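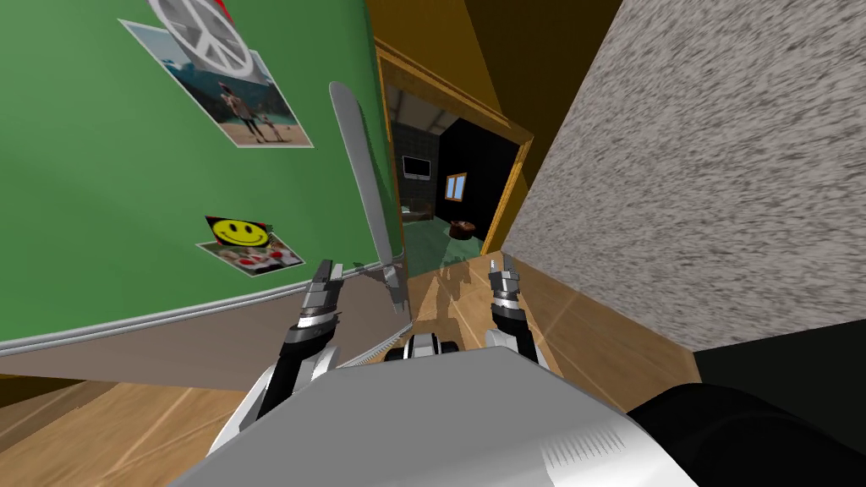
*Simulated hallway, doorway in the middle, both grippers pointing up.*

# Testing a doorway chore in simulation

Updated 2/14/23

The question we get most is whether a two-armed robot can do housework yet. The short answer is that it can do pieces of it. Moving from one room to the next while ready to work is one of those pieces, and it gets skipped in a lot of demos that show only a table and a cup. This page explains how to set up a doorway test in a simulated apartment, how to run it, and how to read what comes out.

You need a working install of Zimonance and a robot model with two arms and a simple gripper on each. The Gresitz apartment scene is used throughout. Any scene with a hallway and a room beyond it will do, but your numbers won't match ours.

## 1. Pick the chore

Write the chore as one sentence with a clear end. "Tidy the living room" is no good. "Go from the hallway to the stool, stop within reach, and touch the seat with one gripper" is fine. Anyone looking at the last step of the run should be able to say pass or fail.

Leave out carrying things for now. Add it once the empty-handed version passes on a regular basis.

## 2. Set the start pose

Place the robot in the hallway, facing the doorway. Then change the heading a little for each run. A robot that always starts square to the door will look better than it is.

Arm pose matters more than people expect. Test at least two:

- both arms bent, grippers pointing up
- one gripper up, the other arm reaching across the front

The second pose makes the robot wider on one side, and a planner that treats the body as a plain box will clip the door frame. If your planner has an option to use the full arm shape, turn it on. In Vanhove it is off by default.

## 3. Check the head camera view

Before any long batch, save one view from each start pose and look at it. Ask yourself what the robot has to go on. How much of the view is taken up by its own body? Can it see the bottom of the door frame on both sides?
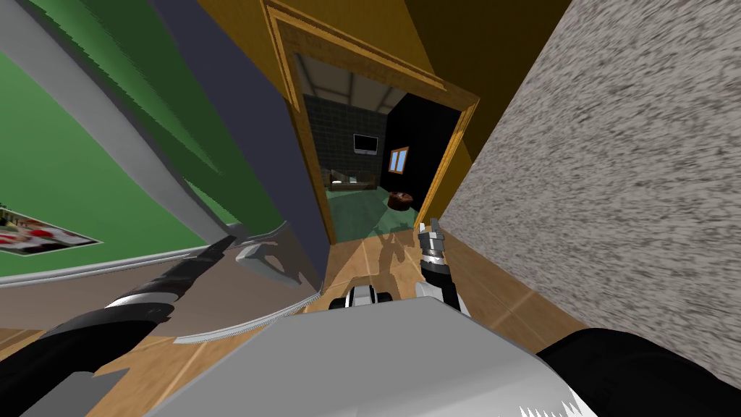 *Left gripper low across the front, right gripper upright before the threshold.*

With the arm across the front, the body housing and the grippers take up the low part of the view. The door, the television and the round seat by the window are all small and far off. There is also a dark shadow on the planks near the threshold. Shadows like this one can be read as an obstacle by a floor detector, and then the robot stops short of the door and waits. Run the same start pose with shadows switched off and compare.

The floor changes at the doorway too, from tan planks to a teal-green surface. If your floor detector was trained on one color of floor, expect trouble here.

## 4. Run the batch

Set the run limit to 300 seconds and start the batch. Ours was 1056 runs and took about 19 hours on one desktop machine. Save the following for every run:

- start heading and arm pose
- first contact with a wall or door frame, if any
- time at which the base crosses the threshold
- final distance to the target

Don't throw out runs that end early. Early stops are the most useful ones to look at.

## 5. Sort the failures

Put each failed run in one of four bins: touched the frame, stopped before the door, went through but lost the target, or ran out of time. If you're using the Skukmont log viewer, you can tag runs as you scroll. A spreadsheet works just as well.

In our batch, frame contact was the largest bin, nearly all of it from the second arm pose. Tucking the arm before the doorway and reaching out again afterward fixed most of those runs – at the cost of a slower trip.

## What a pass tells you

A pass means the robot model can cross that doorway, in that apartment, with a perfectly flat floor and a door frame that never moves. Real homes have rugs, shoes, half-closed doors and pets. We wouldn't put a robot to work in someone's hallway on the strength of this test alone.

For shop floors the picture is a little better. Doorways are wider, floors are marked, and people can be told to keep an aisle clear. The same steps apply with a shop scene loaded in place of the apartment.

The next page in this set adds a closed door with a lever handle. Keep your start poses from step 2, as the same file is loaded there.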